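Getting Out the Door for the Bus (and Getting the Groceries Home on It)

I gave up my car a little while after we moved out to Jarkbridge, and I've had so many messages asking how we manage with just the bus that I'm finally putting it all on one page. Some of it is kitchen stuff, some of it is closet stuff, and one bit is mostly about wet socks. I'll keep adding to it.

For anyone not from around these parts, my bus is the 561, and it takes 32 minutes from the end of my street to the Unuvgate transfer center if the lights are kind. After that I change to the 108 for work. Miss the first one and you've missed the second one too, so most of my tips come down to being at the stop on time with everything I need already on me.

The bag by the door

I keep one bag packed all the time and I never unpack it completely. It has a folding umbrella, a thin pair of gloves, a phone cord, a snack that can survive being squashed, and my spare bus card with a few rides loaded on it. The spare card goes in the little inside zipper pocket and stays there. When I use it I put it in the kitchen on top of the coffee maker that night, so I see it in the morning and remember to put it back.

If your bag is one of those big floppy totes where everything sinks, stand a plastic pitcher in the bottom of it. I mean a cheap straight-sided one, a quart or so. Your water bottle and umbrella stand up inside and don't fall across everything else. I did this by accident when I was bringing a pitcher back from a potluck, and it's been in there ever since!

Hooks, low and high

Our hallway is narrow, so for the longest time we had coats on one row of hooks and everything underneath was a pile. Now there are two rows. Coats go on top and bags go down at knee height, and you can grab one without pulling the other off. Put the low hooks into a stud if you can find one, or screw a board to the studs and put the hooks on the board (I did the board). A loaded backpack is heavier than you think and I've already patched that wall once.

Breakfast you can eat standing up

I love a sit-down breakfast and I have one every weekend. On work mornings I have egg muffins. Beat eight eggs with a splash of milk, salt, pepper, and whatever is dying in the vegetable drawer, chopped small. Grease the muffin pan like you mean it, even if it says nonstick, and bake at 350 until the middles don't jiggle. Let them cool all the way before you put them in the freezer or you'll get ice all over them. Wrap one in a paper towel, microwave it for a minute or a bit more, and eat it while you're looking for your other shoe.

Oatmeal in a jar is fine too, but check your bus company's rules before you plan on eating it on board. Ours says lids on everything and no hot food. I used to sneak toast. I don't anymore, the crumbs get down the side of the seat and somebody has to clean that.

Lunch that doesn't leak

Bus lunches get tipped, squeezed, sat next to, and once in my case stepped on. What I've learned:

Test every container over the sink. Fill it with water, close it, turn it upside down, and shake it. I lost half of my collection that way and I don't miss them.

Soup goes in a screw-top jar, and the jar goes inside an old sock. The sock keeps it from knocking around and soaks up a small leak. Use a clean one, obviously.

Dressing goes in an old spice jar. Wash it twice, though. I had a vinaigrette that tasted like cumin for a week.

Pack sandwiches on the top and upright, with the cut side up. Tomatoes travel separately. I slice mine at work with a butter knife and it's not pretty.

Carrying the shopping

The big store is out past the transfer center in Korow, and I go twice a month. The rest of the time I get bits and pieces from the corner market. If you're new to shopping by bus, here's the main thing. Think about the walk from the stop to your kitchen when you're filling the cart, and forget about how it feels in the store. Everything is light in the store.

I take a backpack and 2 canvas bags, the same size, so I don't tilt. Cans, milk, and flour go in the backpack, close to my spine. Bread, eggs, and greens go in the canvas bags, one on each side. Potatoes are a backpack item no matter what anybody says. If the handles cut into your hands, slit a piece of old garden hose or pipe insulation down its length and slip it over them. It makes such a difference, and you can move it from bag to bag.

Frozen things go in last at the store and get wrapped in a bath towel. You don't need a fancy cooler bag for a half-hour ride. In July I add a bottle of water I froze the night before, and then I drink it when I get home.

A folding cart is great if your bus has the low step. I have a little wire one from Shibata, the hardware place next to the transfer center, and I tied a strip of red ribbon to the handle so I can tell mine from the other ones parked up by the front seats. Line the bottom with a piece of cardboard so cans don't poke through. Oil the wheels with a drop of sewing machine oil when they squeak. Please fold it before the bus pulls in, your driver will love you.

Wet coats and wet shoes

You will get rained on, there's no shelter at our stop (don't get me started, I've signed two petitions). A coat that's soaked goes on a wide hanger over the bathtub with the zipper open and the sleeves pulled straight. Don't put it on the low hooks against the wall, it won't dry and the paint bubbles.

Shoes get stuffed with newspaper. Change the paper after an hour, and then leave the second lot in overnight. Pull the insoles out and stand them up on their own. If you've run out of newspaper, the free transit schedules soak up nicely once they're out of date, and we have a whole drawer of those.

I keep one pair of dry socks at work and one pair in the bag. I have used both in a single day.

The schedule on the fridge

Yes, I have the app. I still write the times out by hand and tape them to the fridge, big, in marker, because the app is no help when my phone is on the charger upstairs. Write down only the buses you'd really take. I started with the whole printed timetable up there and you couldn't find anything on it. Now it's three buses in the morning and four coming home.

Next to it I write the time I have to be putting my shoes on, and that's the number I look at. For the 7:14 I'm in my shoes by seven. It sounds silly but it fixed my mornings more than any alarm did.

When the times change in September, use a different color marker for the new sheet. Then you'll notice if you're reading the old one with sleepy eyes.
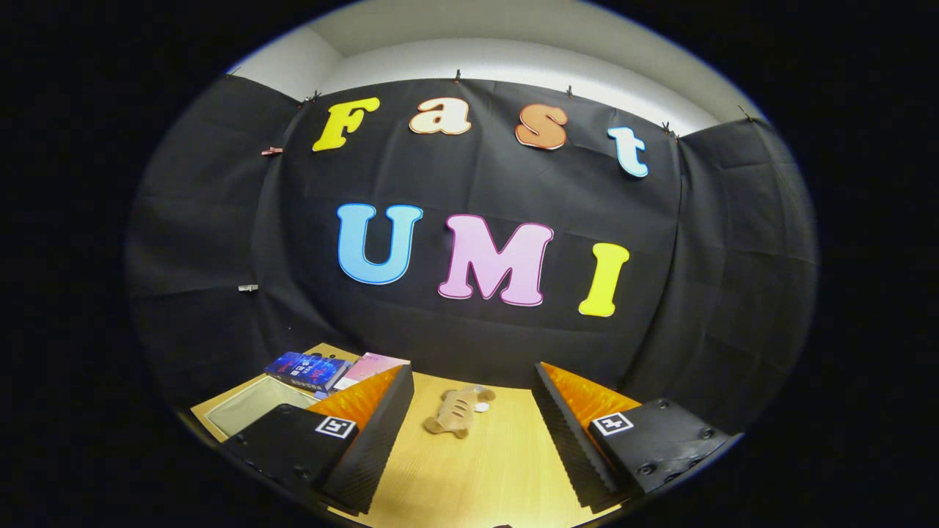 One more thing about that sheet. Slip it into a plastic page protector before you tape it up, or it'll have pancake batter on it by the end of the week. You can write on the plastic with a dry-erase marker too, so if there's a detour you just scribble it on top and wipe it off when it's over.

Rides with kids

Mine are bigger now, but when they were small I had a bus bag just for them, and they weren't allowed in it at home. That was the whole trick, the toys stayed interesting. Sticker sheets were good, and so were pipe cleaners. Anything with small round parts was a disaster on the first left turn.

Let them carry their own card if they're old enough, on a loop of elastic pinned inside the pocket. Use a proper safety pin and go through the seam, so it doesn't tear the fabric. They can pull it out and tap it and it snaps back in. I wouldn't hang it around a little one's neck.

Snacks that worked for us were dry cereal, apple slices held together with a rubber band so they didn't brown so fast, and cheese cubes. Raisins were a mistake.

Keeping the bag itself clean

Bus floors are bus floors. I hang my bag from my knee if I can, and wipe the bottom with a soapy cloth when I get home if I can't. Canvas bags go through the wash inside out, cold, and then get hung up by the bottom corners. If you put them in the dryer they shrink just enough to be annoying, and the handles twist.

For the backpack, shake the crumbs out over the trash can, sprinkle baking soda inside, leave it overnight, and vacuum it out with the narrow nozzle. That took care of the banana incident, mostly.

Somebody asked me about bringing plants home on the bus, and yes, I do it every spring. Put the pot in a bucket, put the bucket between your feet, and tie a plastic bag loosely around the stem at soil level so you don't tip dirt on your neighbor. Tall ones are better early in the afternoon when it's half empty. I brought a lemon tree home from Unuvgate that way and it's in the front window now, with three lemons on it.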